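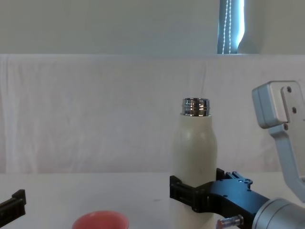 Data notes / Drinkware / Bottles without lids

Stordale Bottle List, kept by Nadine Hourani and Nabil Harb

The list has 2,291 entries for reusable bottles, 611 of them with a metallic threaded neck. The cream-white one with the rounded shoulder is filed under "pale, matte". Sawsan wanted "off-white" as its own colour. I doubt two people would ever sort those the same way, so it stays merged.

What the columns are worth

colour: fair, if you keep to the broad groups.
neck: threaded or plain. Good.
capacity_ml: copied from sellers' pages, up to 1,000. I wouldn't trust it. We filled 82 bottles to the rim at Flerkville and the labels were generous more often than not.
cap_fits: treat as a rumour. A thread that looks standard often isn't, and Ruba's spare lids from Najjar went on crooked.
material: blank unless the maker states it. A silvery neck tells you very little about the body.

Known gaps

Hardly any children's bottles. Cimamside entries still have the old colour names — Birthe is fixing those in December, or so she says.

Corrections to Nadine, with a measurement please.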